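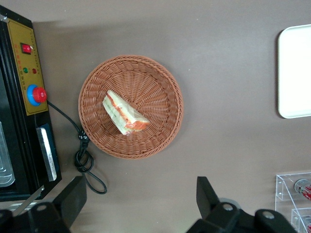 3.2 Objects as openings

Each of the 32 writers in the August group was given one object and asked to begin a short story with it. Prompts were kept ordinary, of the kind in Figure 4, where a wrapped sandwich lies in a round woven basket. Drafts were read by Mahama and Kuruc, who marked the line in which a character first wanted something. In 41 drafts — some writers sent in 2 — the want came before any dialogue. We take this as weak support for Beneš, who argues that setting can carry motive.

Figure 4. Food prompt, second set.

Filed under: Craft Research, Story Openings
Reading time: 2 min
© Kondodmont Papers | Contact | Back to top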